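Section 4. Comparing Two Hand-Held Grippers Before You Commit

Zendik's brochure says any two grippers of the same model are interchangeable. Treat that as a claim to be checked. The steps below take you through a side-by-side trial on an ordinary desk, and you should finish them before you load the Kakakhel controller profile.

4.1 Preparing the trial

1. Charge both grippers fully. The battery icon is optimistic, so leave them on the charger after it shows full.

2. Label the grippers L and R in the controller menu. Do not rely on the order in which they connect.

3. Zero each gripper with the jaws closed and nothing between them. The position readout runs from 0 to 2,047. A closed reading that creeps upward between tries means the zero did not take.

4. Choose objects you did not buy for the test. Foam cubes flatter every gripper on the market.
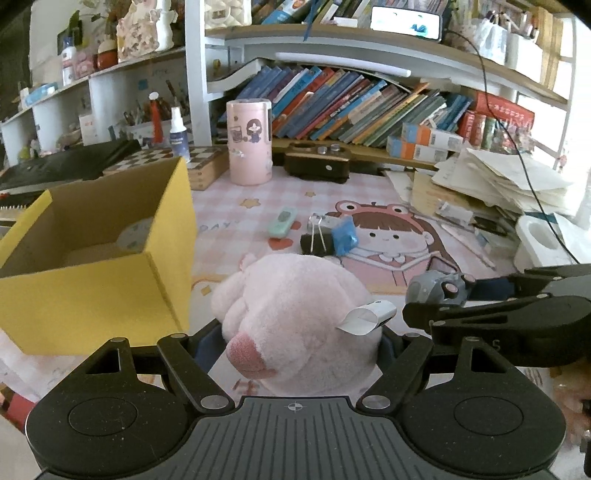
Soft objects come first, and they are where sales demonstrations are least useful. A jaw will sink into stuffing and report a firm hold long before it has one. Close slowly and stop at first contact, then note the reading. Take it again from another side of the object. A plush toy like the pink one between the arms is a fair choice, with a rounded snout that gives you a different surface to try from the rest of it. Leave the desk as cluttered as you would on a working day.

Note: The Willen software shows a green "secure" light during this step. It responds to jaw position only. Ignore it.

4.2 Small boxes and hard shapes

5. Place an open carton within easy reach of both grippers.

6. Pick up a small box with one gripper and a harder, rounder item with the other. Hold both over the carton.

7. Swap the objects between L and R and repeat. If you skip the swap you have compared two objects and learned very little about the grippers.
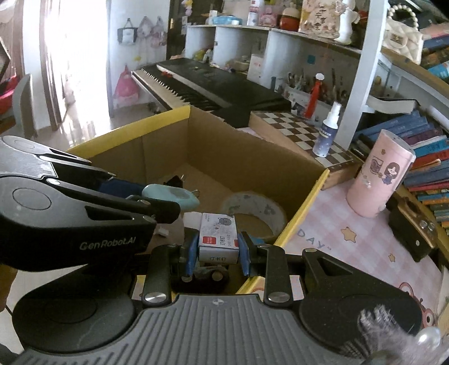
Photo: Nikola Halilović / Zimance

Staples and a stapler make a good pair for steps 6 and 7. The staple box has flat sides that suit parallel jaws, so a clean hold there proves less than people like to think. Give more weight to the stapler, and grip it near the rounded end as well as in the middle.

CAUTION: Keep fingers away from the linkage pivots while the jaws are moving. The soft-stop setting does not cover them.

8. Log up to 600 closures per gripper, split between the soft and hard objects. Short runs tend to favor whichever gripper you tried second, when your hand has had practice.

9. Re-check the zero on both units. Write down any drift, even if the software offers to correct it for you.

If L and R disagree on the same object, repeat step 3 before you blame the hardware. If they still disagree, do not average the readings. Keep separate profiles and go to Section 5.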